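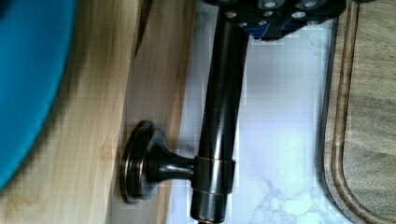
Chapter 4
Walking to Kashindye: pilgrimage on a small scale

When I started teaching religious studies I thought pilgrimage meant the big ones. Huge crowds, ancient cities, aeroplanes full of people in matching scarves. Then a friend, Pendo Mfaume, asked me to walk with her parish from Plakthorpe to the shrine at Kashindye, and I've been rewriting my lessons ever since!

There were 136 of us, setting off at 4 in the morning in July (I'm not a morning person, and I let everyone know it). By the time we reached the ford at Cisik my left boot had given up and a retired bus driver was teaching me the second verse of a hymn I still can't get out of my head. Was that worship? I think so, though if you'd asked me right then I'd have said it was mostly blisters.

So that's where this chapter begins, with sore feet and singing. We'll look at why people leave home to pray when they could pray perfectly well in the kitchen, and at what changes when they walk together. 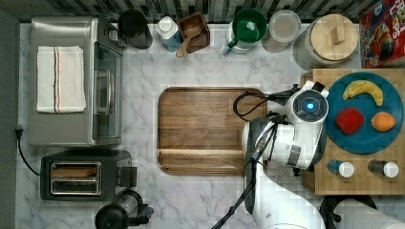
Fig. 4.1 A marble kitchen worktop with toaster and toaster oven.

You'll meet a few words along the way. A shrine is a place set apart because something holy is linked with it – a grave, a spring, a vision somebody had. A vow is a promise made to God, and plenty of walkers are keeping one. Pendo was keeping hers for her sister, and she told me about it somewhere on the long hill after Cisik, in between complaints about the hill.

The visitors' book at Kashindye had 3,809 names in it when I added mine. I read pages of them while I waited for soup. Some people had written prayers, some had only put their village, and one child had drawn a goat.

Before you read section 4.1, talk to someone at home or next door about a journey that mattered to them. It needn't be religious. Write down where they went, who went with them and what they carried, and bring your notes to class, as we'll use them for the first activity.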